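8/16/26 - bedroom set, linen

Started with the bed, which I had been putting off. Stripped and remade it twice before lunch with the Jodley sheet, the one that came out of the packet with creases you could file papers in. The creases are gentler now. I would not go as far as gone.

Pillowcase is the flap kind. I have strong views on flap pillowcases and have been asked to keep them to one paragraph per entry. Briefly: the flap is meant to tuck over the end of the pillow and hold it in. What it does in practice is pick a diagonal and stay there. Shaking the pillow down by the corners first helps a bit. Plumping it afterwards undoes the good work, so plump first, then case, then leave it alone. Leaving it alone is the difficult step. 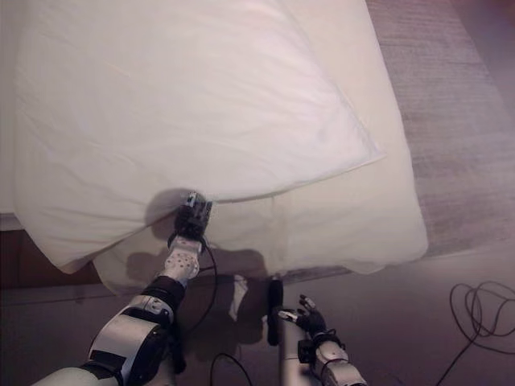

Valdemar Snorradóttir: You're tucking the flap from the wrong side. Turn the case inside out, grab the far corners through it, then pull it down over the pillow. The flap goes over last and stays over. Also the case is the small size, I checked the label in January and wrote it on the shelf list. The big ones are in the Taltano box.

Noted. The shelf list is 54 lines long and I had read as far as towels. Found the Taltano box, which was under the other box. Tried the inside-out method on the spare pillow and have to report that it works, at some cost to my pride. Will redo the bed one that way tomorrow.

Washing: the white things go in at 40 from now on, all of them, together. Kaj Østergaard has been doing the cases hotter and the sheets cooler, and we now own two kinds of white. Side by side they look like a paint chart. Kaj says it can't be seen from the door. I have offered to stand him nearer.

Carpet still needs doing on the far side of the bed. It has a faint stripe in it and shows every pass made across the grain, so go with the stripe.

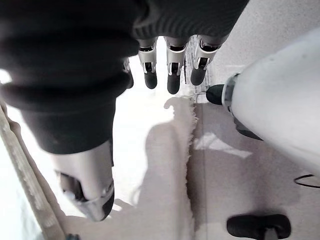 Small items after that, all from the tray. Anything that rolls goes back lying against the rim, please - I spent part of the afternoon on my knees and would like it to be the last time. The Zotier tray has a rim for this purpose. The Eyvindsson one is flatter and nicer to look at and should be kept for things with corners.

To do: big pillowcases out of the box, label the box on a side that faces the room, cross line 54 off the shelf list (we have no bolster, and I doubt we ever did).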